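To: pantry-share list
Date: Tuesday, June 18, 2024
Subject: Re: Storing stone fruit, and what to do with the surplus box

On the pantry-share list, a member in Kistow wrote:

> We signed up for the Diramora box this year and the first one came
> with far more peaches and nectarines than two people can eat. Half of
> them were hard as baseballs, so I put the lot in the fridge and took
> them out four days later. They never got soft. They went mealy and
> tasted like nothing. Is that the fruit or is it me? The next box is
> due and I would like to do better. Also, does anyone know if we can
> skip a delivery without losing the deposit?

It's the fridge. Peaches and nectarines that go into the cold before they are ripe often turn out the way you describe. The temperature of a normal home refrigerator is right in the range that does the most harm to an unripe peach. Once the fruit is ripe, the fridge is fine for a few days and will hold it where it is.

What I do when the box comes in is sort it before anything else. Anything bruised or split goes in a bowl for that night. Anything that gives a little near the stem goes in the fridge. Everything hard stays out at room temperature, in one layer, stem end down, with none of them touching. Stacked fruit bruises under its own weight and one bad spot will spread to the next piece over.
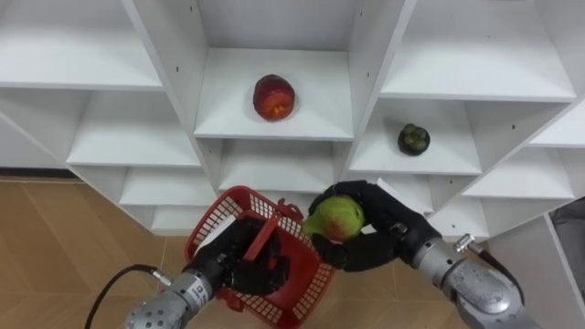
Keep them out of direct sun. A windowsill looks like the natural place but the side facing the glass gets hot and wrinkles before the rest is ready. A shelf in a back room works, or the top of a dresser with a dish towel on it. If you want to speed up a few of them, put three in a paper bag and fold the top over. Check the bag every day. Don't use plastic, they sweat in it and mold.

Color won't tell you much. The red is mostly a matter of variety and how much sun that side of the fruit got on the tree. Look at the background color instead, the part that isn't red. If it's still green the peach was picked too early and it may soften but it will not get much sweeter. If it has gone to yellow or orange you have a good chance. Then go by smell. A ripe one you can smell without picking it up. 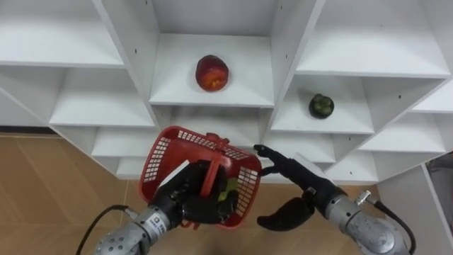
When you test for softness use the flat of your thumb up near the stem and go easy. Squeezing the sides leaves a bruise that shows up the next morning. I tell my kids this every summer and every summer there are thumbprints.

As for the surplus, the easiest thing is the freezer. Halve them, pit them, slice them, toss with a little lemon juice and freeze the slices on a baking sheet before you bag them. If you bag them first you get a brick. I leave the skins on for nectarines and take them off for peaches. To peel, drop them in boiling water for 30 seconds and then in cold water. That only works well with ripe fruit. On the underripe ones the skin hangs on and you might as well use a knife.

The mealy ones you already have are not a total loss. Cook them. Cut up 3 pounds, add 200 grams of sugar and the juice of a lemon, and simmer until thick. The texture doesn't matter once it has cooked down. I would keep this in the fridge or freezer. For anything that will sit on a pantry shelf, follow a tested canning recipe and don't change the amounts. I still had a container of it in the freezer last December and it was very good on oatmeal.

On your other question, yes, you can skip. You have to tell them by noon two days before the delivery and you keep your deposit. The form is on your account page under Box Settings, at the bottom, and it is easy to miss. If you miss the cutoff the box gets packed anyway and you pay for it. You can also swap a fruit box for a mixed one, which is what I did for July. The mixed box is smaller and comes with greens, and I find we waste less of it.

If you would rather not skip, the Skurarero pickup point has a swap table where people leave what they can't use. Put the hard ones out with a note saying what day you got them. Ripe ones don't travel home well in the bottom of someone's bag.

Please trim the quoted text when you reply. The last digest was very long.

--
pantry-share mailing list
To unsubscribe, send a blank message with "unsubscribe" in the subject line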